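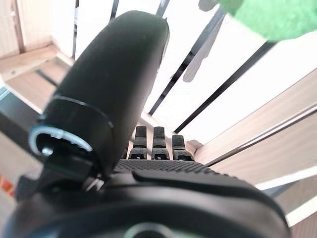

Why did the hand stop mid-run? The thumb joint drew too much current for 6 seconds and the controller cut power to all the fingers.

January, late afternoon. Fault came at cycle 1,968 on the Nedero hand. Reset it once, same fault within five cycles — stopped there. Refilwe had 60 cycles clean this morning at the lower grip setting, so I've gone back to that. Thumb stays off until Haoran checks the hinge pin for play. Do not clear the fault log before he copies it.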